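Two-arm kitchen build: fingers bump the dish rack when unloading plates

Fisia Makers Help > Robots and motion > Home builds

Posted by countertop_bot, 11 April 2018

I am building a two-arm robot at home to handle dishes. Each arm ends in a black multi-fingered hand. There is a camera at the head and a small one at the wrist. The job is simple on paper: take a plate or a cup out of the pull-out rack under the counter and put it on the roll-up rack over the sink, or the other way around.

Cups are fine. Plates are the problem. The plate stands on its edge between the tines, and when the fingers come up to the rim they push it before they close on it. I ran 40 tries with the plate and 16 of them ended with the plate leaning on the next row of tines. The same program with the plate flat on the sink rack does better, but the thumb sometimes catches the end piece of the rack.

I have tried going slower. It made no difference. I have also moved the base back and re-run the hand-eye calibration twice. I am using Riltix for the arm planning, and the hands run on a separate controller with its own loop. Pictures from the head camera, then one from the wrist.
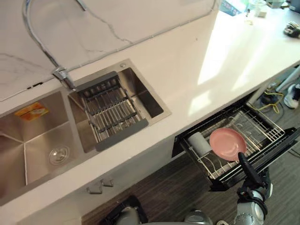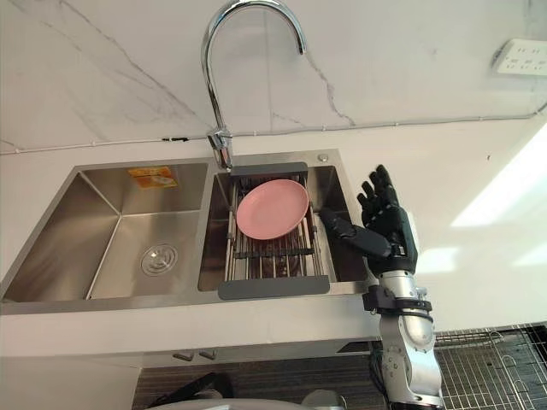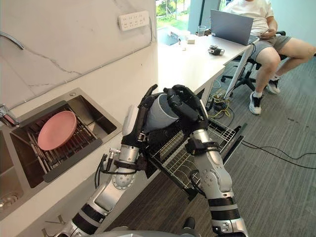
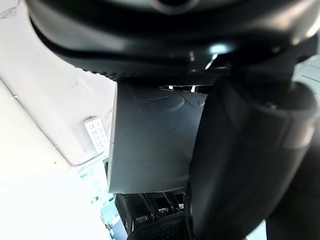
What I want to know is whether this is a calibration problem or a grasp problem. If it is calibration I would expect the cups to fail too, and they don't. I would like to avoid buying a force sensor if there is another way. I can add foam or tape to the fingertips, and I can change the approach angle, but I can't move the counter or the drawer.

Posted by Cleruvine

I would say both, but mostly grasp. A cup is wide and forgiving. If your fingers are off by a few millimeters they still wrap around it, so cups passing does not prove the calibration is good. A plate on edge gives you the rim and not much else.

Try this before you buy anything. Open the hand wider than you think you need. Bring it in along the line of the plate, with the thumb on one face and the fingers on the other, and do not close until the fingertips are well past the rim. Then close the thumb first, slowly, and stop when the motor current rises. Close the fingers after that. If all of them close together, whichever side gets there first will tip the plate.

For calibration, put a marker at the height of the drawer and check the error there. Most people calibrate at counter height, where the arm is comfortable, and then work lower down with the elbow bent a different way. My own arm had 29 tenths of a millimeter of extra error down low and almost none on top.

For the flat plate, lift the hand higher before you move sideways. The rack end pieces need to be in your collision model as solid blocks. If you modeled only the rods, the planner will happily send the thumb through the plastic.

Posted by shopfloor46

get softer fingertips. I used the silicone caps that are sold for sorting mail, one on each finger, and my plates quit slipping. No idea about Riltix, never used it

Posted by countertop_bot

Thank you both. I checked the collision model and the end pieces were missing, so that part was my mistake. They are in now. I have changed the closing order to thumb first and will run the same 40 tries again with bare fingertips, then with the caps. The marker check at drawer height will have to wait until I print a stand for it.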